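Workwood Bench Course - Unit 2 Handout
Trays and the Work Surface
Notes by Maxine Maihi. Revised March.

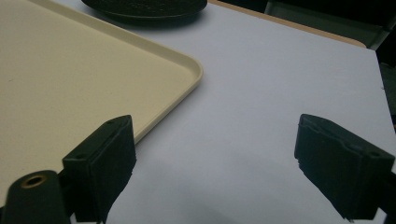 A parts tray has two jobs on a bench. It keeps small items inside a known area, and it marks which part of the surface is storage and which part is for work. Most of the errors logged in Unit 1 came from mixing the two.

Terms used in this unit
Floor: the flat inside area of the tray.
Rim: the raised edge. Its upper line is the lip.
Corner radius: the curve where two sides meet. A rounded corner is easier to wipe out than a square one and holds less dust.
Clear zone: the open tabletop beside the tray.

Placement
Set the tray to one side of the table, on the side of the non-dominant hand. Keep a clear zone at least 200 mm wide next to it. The tray does not have to sit square to the table edge - a slight angle often shortens the reach to the far corner - but it should stay at the same angle for the whole session.

Color and contrast
Plain, light trays suit dark hardware. They are poor for nylon washers and pale plastic caps, which should go on a dark mat. Under low light a white tabletop reads as gray and a cream tray loses contrast against it, so find the rim by its lip before setting anything down. Turn on the bench lamp for any part under 2 mm.

Cleaning
Empty the tray fully. Wipe the floor first, then the inside of the rim, then the lip. Speckles that stay after wiping should be checked with a fingernail: grit lifts, a mark in the plastic does not. Dry before refilling.

Reading for next session: Kerslake bench notes, sheet 216. Return completed placement sketches to Brodie Hapeta in room 517.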